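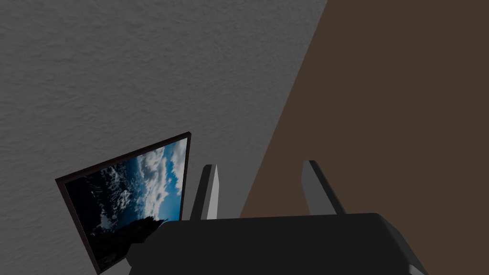 June, evening

Went to the open day at Gallano this afternoon with Lucie Poirier. We took the bus and walked the last part. They had asked people to come at 2:00 and we were early, so we stood in the lobby and read the handouts.

Faustine Renaud ran our group. There were 20 of us, mostly people from the vocational school and a few from Alico who wanted to see what the simulation side looks like before they pay for any of it. She started with the big screen, where they show what the simulated robot sees from its own arm. Gray wall, brown surface next to it, a framed picture of clouds and a dark rock, and the two fingers sticking up in front. The fingers were open with nothing in them. I asked why they bother to hang a picture in a room that doesn't exist. She said they change the walls and the decoration between runs so the program doesn't learn to depend on one room. Lucie wrote that down.

Then Romain Vidal took over the controls and talked through a run. The task was to pick up a block and put it in a tray. They do 500 runs of a task before they look at the results, and then another 500 with the rooms changed. He had a log open with 1,123 entries in it, and he scrolled through the failed ones for us. Most were the arm stopping short. One had the arm turned the wrong way for the whole run, and he left it on longer than he needed to.

We each got a turn with the hand controller. Mine was short. Left and right were easy but I kept mixing up tilt and turn, and I never got near the block. Lucie got the fingers closed on it and dropped it over the tray, which counted.

Coffee after that, and dry cake. Talked to Monique Baudry, who is at Flinano now. She says they still train on the real arm only and lose a day each time something bends. She wants to borrow Romain for a week. I doubt Gallano will agree.

Didn't get to the second room, where the real arm is. The line was long and Lucie had to be back by 6:00. Faustine said to write to her and she would let us in some morning.

To do: email Faustine. Send Monique the handout, she didn't get one. Ask Lucienne Charpentier if the school would pay the bus fare for a class visit. Find out what the hand controller costs.

Leftover soup for supper. Rain started at 9:00.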